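4. Handoffs between content and account staff

4.1 Setting

The interviews reported in this section were held at four marketing agencies, referred to by the trading names they agreed to: Cleletti, Rornari, Rathore and Skulel. All four sell content work (blog posts, case studies, email series, landing pages) to business clients on monthly retainers. Cleletti and Rathore keep writers and account managers in separate departments. Rornari assigns a writer to each account team. Skulel had changed from the first arrangement to the second in May, while our fieldwork was under way, and we treat its interviews from before and after the change as separate sets.

We logged 108 handoffs in total. A handoff was counted when a piece of content passed from the person who wrote it to the person who would present it to the client, or came back the other way with requests. Drafts shown to a colleague for informal comment were left out. Each handoff was coded by two readers, and disagreements were settled by a third reader who had not seen the first two codings.

4.2 What travels with the draft

Staff at Cleletti and Rathore used a written brief for every piece. The brief named the audience, the stage of the buying process, the search terms and the person at the client who would approve the copy. In practice the approver field was often blank or out of date. Several account managers told us they kept the current approver in their own notes and filled it in only when a writer asked. Writers said they had mostly stopped asking.

At Rornari there was no fixed brief. Writers sat in on the Monday client call and took their own notes, and the draft went to the account manager with a short message. These messages were usually two or three sentences long. They dealt with things the written briefs had no field for, such as a product name the client was tired of, or a competitor the client did not want mentioned in the same paragraph as its own service.

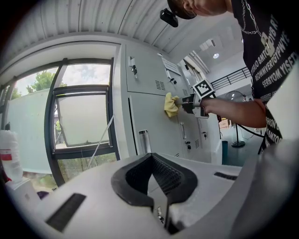
The difference shows up most clearly in the number of revision rounds. We had expected the written brief to reduce them. Pieces at Rornari went through fewer rounds before reaching the client, but more of them came back after the client had read them. At Cleletti and Rathore the pattern ran the other way. A piece of 900 words could pass back and forth inside the agency several times over tone and length, and then be approved by the client with a single change to a heading. Figure 2 plots internal rounds against client rounds for each agency, with the two Skulel sets shown separately.

Figure 2. Internal and client revision rounds by agency. Skulel is split at the date of reorganization.

4.3 Moving from content to account roles

A second theme came from staff who had held both kinds of job. Wilson Flores, a marketing coordinator at Skulel, had been hired as a content writer and moved to the account side before our first visit. He described the change mainly as a change in what he was allowed to leave unfinished. As a writer he handed over a complete draft or nothing. As a coordinator he spent most of the day on items that would not be closed that week, and he found it hard at first to tell a client that a piece was still in progress.

Other staff with the same history gave similar accounts. They also reported writing longer comments on drafts than their colleagues did, and our coding supports this. Comments from former writers ran to a median of 50 words. They were more likely to propose replacement wording. Writers were divided on whether this helped. Those early in their jobs said it saved them time, while more experienced writers said they would prefer to be told the problem and left to fix it.

We found no sign that former writers got better results with clients in the first months after moving. Client rounds on their accounts were close to the agency average in both Skulel sets. The sample is small, and people who move between roles may be given the easier accounts to begin with. Two of the account directors we spoke to said they did this on purpose.

4.4 Limits of the handoff data

The log depends on what staff recorded in each agency's project software. Calls and hallway conversations are missing unless someone wrote them down afterward, and the agencies differ in how often that happens. Rornari, with no brief and a weekly call, is probably the most undercounted. For this reason we compare totals between agencies only in Figure 2, and elsewhere report changes within a single agency.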